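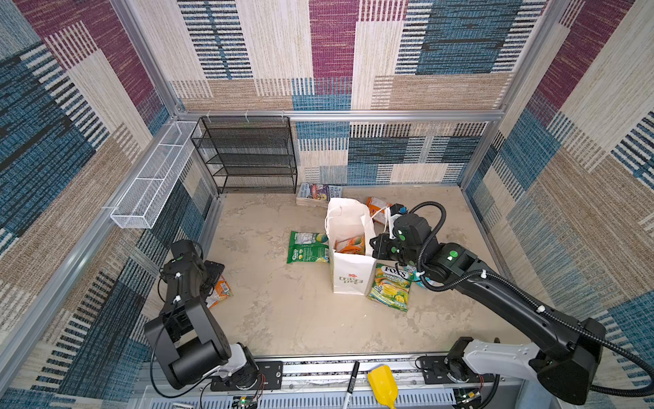 Can a robot do the boring chores yet? Project report, Adebayo Adeleke

Our group picked bagging because everybody has to do it. Groceries, gifts, the bag you pack at the Tondwood checkout while the line stares at you. The task: loose snack packets on the floor of the cell, a paper bag, two arms, get the snacks in the bag. Sounds easy. A kid can do it in 30 seconds.

Soft stuff is the hard part. A box has the same edges every time but a chip bag folds wherever it feels like. The paper bag is a problem too -- light, and the handles get in the way. One bump and your target moved. 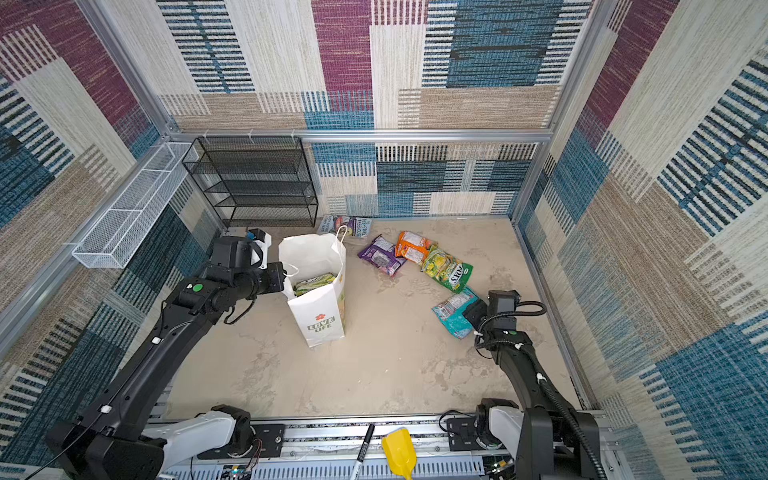
Fig. 1. Left gripper beside the bag, snacks still on the floor to the right.

We wanted one arm to steady and the other to pick. Good on paper. Timing between them took most of May and we still dont love it.
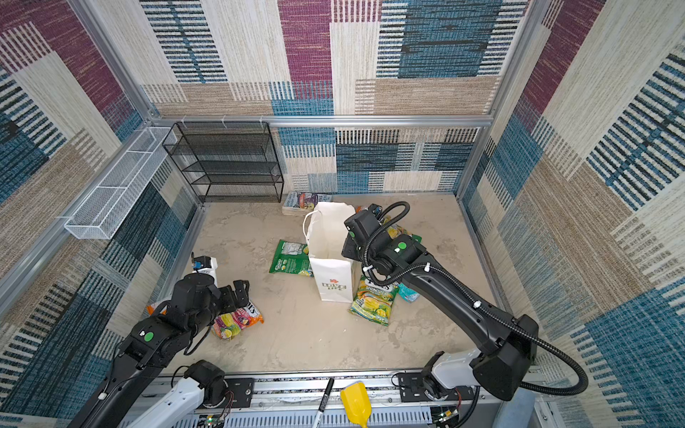
Mekdale Robotics Club, Household Tasks Team

Both grippers point down here, the left one open over a purple packet. Flat packets are the ones I worry about most, not much to pinch. Urko (our planner code) wants to grab the middle every time, and I think an edge would be better. Did not get to test that properly.

So are machines ready for chores? My answer is some chores, slowly, with a person near by. I would not put this in a store. Restocking shelfs is probably closer than bagging.

Still to do:
- edge grasps
- stiffer bag, compare
- redo the Tuesday runs, the log got overwriten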